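Stosbridge Lost Property Register
README and data card, second release

The Stosbridge Lost Property Register is a table of written entries made at the enquiry counters of the Stosbridge bus and ferry stations. Each entry records one item handed in by a passenger or a member of staff. The register is released for the study of everyday written description, record keeping, and the return of lost goods.

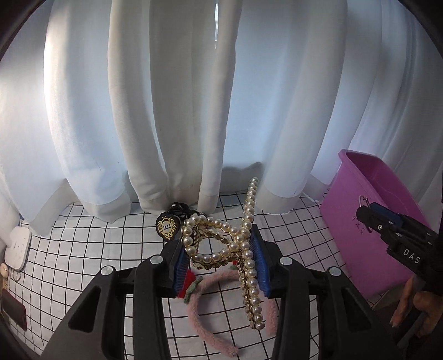 Prepared by Adhiambo Mfinanga and Faraji Mushi
Chisholm Records Office
Last revised 19 September 2020

1. Summary

The release holds 1,243 entries. Of these, 1,105 have a known outcome, meaning that the counter recorded whether the item was claimed, passed on, or disposed of. The remaining entries are kept in the table with the outcome field marked "open."

All entries were first written by hand on paper slips and later typed by staff of the Records Office. The language of the slips is English. Spelling has been left as written, except in the fields listed under section 5.

2. Files

register.csv - the main table, one row per entry
outcomes.csv - outcome codes and their meanings
places.csv - the list of stations, piers, and vehicle types
changes.txt - corrections made between the first and second releases
terms.txt - terms of use

The files are encoded in UTF-8. Fields are separated by commas, and any field that contains a comma is placed in double quotation marks. Line breaks within a description have been replaced by a single space.

3. Source of the entries

The counters used a printed slip with space for the place of finding, a description, the initials of the clerk, and the outcome. Slips were filed in boxes by month and sent to Chisholm when a box was full. The boxes held 4,000 slips at the time of transfer.

A sample of 2,000 slips was drawn for typing. Slips were numbered in box order and every second slip was taken. Entries were then left out of the release if the description was blank, if the slip could not be read, if it repeated an earlier slip for the same item, or if it could not be made public under section 6. A slip with a readable description and a missing place was retained.

The boxes for February were damp on arrival and were dried before numbering. Several slips in those boxes had stuck together. Where two slips could not be separated without loss, only the upper slip was typed, and the row carries the value "stuck" in the condition field.

4. Fields in the main table

entry_id
A number assigned by the Records Office. It does not match any number printed on the slip.

station
The counter at which the slip was written. Users should note that an item found on the Sornero ferry may have been handed in at either pier, and that the station field gives the pier of handing in.

found_place
The place of finding, in the words of the clerk. Common values include "top deck," "waiting room," and "under seat." The field is blank where nothing was written.

description
The full text of the description. Descriptions range from a single word to several lines. Clerks were asked to write enough for an owner to be recognized, and to hold back one detail that a true owner would be able to supply. The detail held back was never written on the slip and is therefore not in the data.

category
One of nine broad groups assigned by the Records Office: clothing, bags, umbrellas, keys, papers, personal accessories, tools, toys, and other. The category was assigned from the description alone.
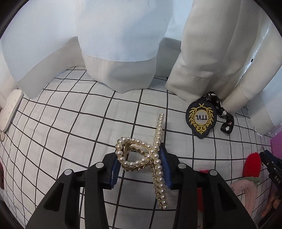 outcome
A code explained in outcomes.csv. The codes follow the wording on the slip as closely as possible. "Claimed" means that a person signed for the item. It should not be read as proof that the person was the owner.

condition
The condition of the paper slip, and never that of the item.

typed_by
A letter standing for the member of staff who typed the entry. Letters were assigned in random order.

5. Typing and correction

Each slip was typed once and then read back against the paper by a second person. Differences were settled by looking at the slip together. Where no agreement was reached, the doubtful word was placed in square brackets with a question mark.

Spelling was made uniform in the station and outcome fields only. In the description field, the clerk's spelling, capital letters, and short forms have all been kept. "Umb." for umbrella, "blk" for black, and "w/" for with are frequent. A user who needs standard spelling should keep a copy of the original field beside any corrected version.

The category field was checked separately. Two readers worked through the table without seeing each other's choices. Most disagreement concerned the line between bags and personal accessories, especially for coin purses and small cases. The rule adopted is that anything made chiefly to carry other things is a bag. Spectacles in a case are entered under personal accessories, and an empty spectacle case is entered under bags. The Records Office recognizes that this second result is awkward, and it may be revised.

6. Privacy

Names, addresses, telephone numbers, and account numbers have been removed from all fields. Removed text is shown as [removed]. The initials of clerks have also been taken out.

Entries describing medical items, identity papers, or legal papers in enough detail to point to a person were left out of the release. Requests to see the paper slips are considered by the Records Office in writing, and access is normally limited to the reading room at Chisholm.

7. Known limits

The register shows what was handed in and written down. It gives no measure of what was lost. Items of high value are likely to be few, and items that clerks returned at once across the counter were often never entered.

Descriptions differ a great deal between counters. The Trekunar counter shared a desk with ticket sales, and its entries are shorter than those of the main station. Any comparison of wording between stations should take this into account.

Color words are used freely and were never checked against the items. The same applies to materials. "Gold" and "leather" are the clerk's own words, and no claim is made that an item was of gold or leather.

Times of day are not included. The slip had no space for them, and the few that were written in the margin were judged too uneven to type.

8. Suitable uses

The register has been prepared for the study of short descriptive writing, for teaching the handling of untidy tables, and for local history. It may also be of use to transport bodies reviewing their own slips and counter practice.

It should not be used to judge the work of any clerk or station, or to estimate the honesty of passengers. The Records Office will not assist in matching entries to present claims for lost goods - such claims should be made at the counter concerned.

9. Changes in this release

The condition field is new. The former category "jewelry and similar" has been merged into personal accessories. Station names have been brought into line with places.csv. Blank outcomes, which were shown as a hyphen in the first release, now read "open."

10. Terms and contact

The table may be copied and shared without charge, provided that the Stosbridge Lost Property Register and the release number are named. Altered versions must be marked as altered.

Corrections should be sent to the Chisholm Records Office, quoting the entry_id and the field concerned. Questions about typing and categories are handled by Faraji Mushi, and questions about access to the slips by Adhiambo Mfinanga.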